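Sublease and Licence to Occupy Pack, Landlord Consent Version
June, by the Rovow forms desk

The Numden sublease pack is for a head tenant who wants to let part of a commercial premises to someone else while keeping the head lease on foot. It runs to 34 pages and covers offices, workshops and small warehouses. It isn't suitable for retail shops, which have their own disclosure rules in most states.

The pack contains a sublease, a shorter licence to occupy for terms under 2 years, and a consent deed for the landlord to sign. The sublease picks up the head lease by reference, so the subtenant takes on the same duties for repair, insurance and permitted use. Rent reviews can be tied to the head lease or set separately. Clause 30 deals with what happens if the head lease ends early, and should be read closely by both sides.

The licence does not give exclusive possession. If the occupier will have its own locked area, use the sublease.
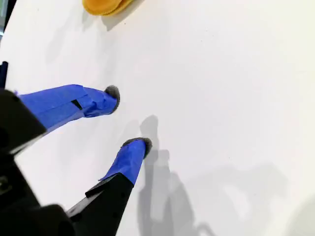 Make good is left to the schedule. Tick either "as at commencement" or "as at head lease commencement", and attach a condition report if the first is chosen. The Grilo and Paredes editions of the pack have the same schedule but a different default clause.

Supplied as an editable file. Price is $400 for a single-office licence, including updates for 2 years. Completed forms should be checked by a solicitor before signing.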